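The Wamico Stage Jacket by Skilau

If you have ever stood in the nosebleed seats, squinting at a tiny glittering person a very long way off, and still known exactly who it was from the shape of the shoulders, then you already understand what we were going for with the Wamico. A good stage jacket is a kind of signature! We grew up on pop stars who knew this, taping their tour posters to our closet doors, and we wanted to make something with that same feeling that you could wear to the show, to a birthday dinner, or (as several of us do) to the grocery store.

The Wamico is a cropped jacket, cut boxy through the body and nipped just a little at the waist, with a strong shoulder that holds its line whether you button up or leave it hanging open. The outside is covered in flat matte sequins, sewn on in overlapping rows so they lie smooth and don't grab at your hair or your best friend's sweater when she hugs you. We went back and forth on the size of the sequin for most of a winter. The small ones looked like fish scales, the big ones clacked when you danced, and the ones we settled on do neither.

Inside there is a full cotton lining, and we are a bit proud of it. So many sparkly jackets are scratchy under the arms, and you end up carrying them around by the second song. This one you can wear over bare shoulders all night long. There are two real pockets, deep enough for a phone, and one small inner pocket with a snap for your ticket, your lip balm or a folded-up set list if you are lucky enough to catch one.

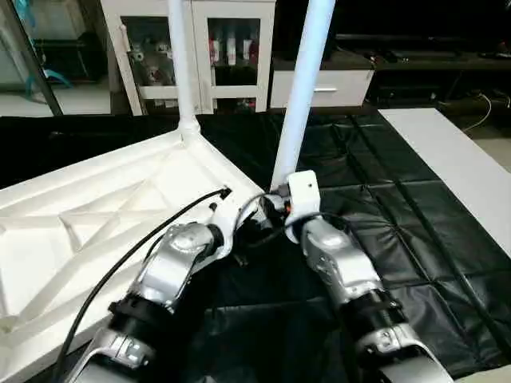

Amerley Quaye wrote to us in June to say that she had worn hers to 3 concerts and a cousin's wedding, that it was the wedding where she got the most compliments, and that she wished she had gone down a size, as the shoulders run generous on a narrow frame.

She is right about the shoulders, and we have added a note to the size chart. If you are between sizes and like a neater fit, go down. If you plan to layer it over a hoodie for an outdoor show, stay where you are and enjoy the room.

Colors

Lenum - a soft silver with a touch of blue, our most popular by a mile
Ilie - deep rose, a little bit disco, lovely with denim
Black - for those who want the shine without the fuss

Details

Shell: matte sequins on stretch mesh
Lining: 100% cotton
Closure: four covered buttons, with a spare sewn inside
Sizes: XS to 3X
Price: $260

We sew the Wamico in small runs, 700 jackets this season across all the colors, and when a size is gone it usually stays gone until the next run. You can leave your email on the waiting list and we will write to you once, when it is back, and then leave you in peace.

Care

Please hand wash in cool water, inside out, and dry it flat on a towel. Keep the iron far away from the sequins! If one comes loose, there is a little packet of extras in the inner pocket, along with matching thread.

Returns are free within the month, as long as the tags are still on and you haven't danced in it yet. Exchanges for a different size ship out the same day if we hear from you before noon.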